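Sorting small toys without buying more bins

Most homes with children end up with a layer of small plastic things that belong to no set. Drawers hide them and deep toy chests swallow them. A shallow cardboard box, the kind a parcel comes in, does the job better for the first round of sorting, and it costs nothing.

Spread an old sheet or tablecloth over the table first. Small pieces show up well on a white cloth, and when you finish you can gather the corners and shake out the crumbs. Set a tray with a raised rim next to the box or partly under it. Anything that rolls stays on the tray.
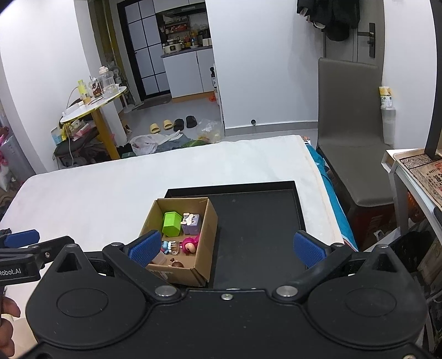 Hingate, 30/09/2018

A green hexagonal container and a lavender block-shaped toy take up the back of this box, with smaller toys toward the front. Big things at the back is a good rule. You can see the little ones without digging, and a child can reach them.

Go through the box one piece at a time. Broken parts go in the trash, loose parts of a known set go on the tray, and the rest stays put. Stop when the tray is full and put those pieces away before going on. It takes me roughly 13 minutes a box.

Clear or pale pieces are the easiest to lose - put them in a jar with a lid or a zip bag and write on it what they belong to. Wipe hard plastic with a damp cloth and a drop of dish soap, and let it dry before you close the flaps.

Morag Farquharson wrote in June to ask about tape. Paper tape is fine for a box that stays on a shelf. If it is going up to the attic, use 2 strips of packing tape along the bottom seam.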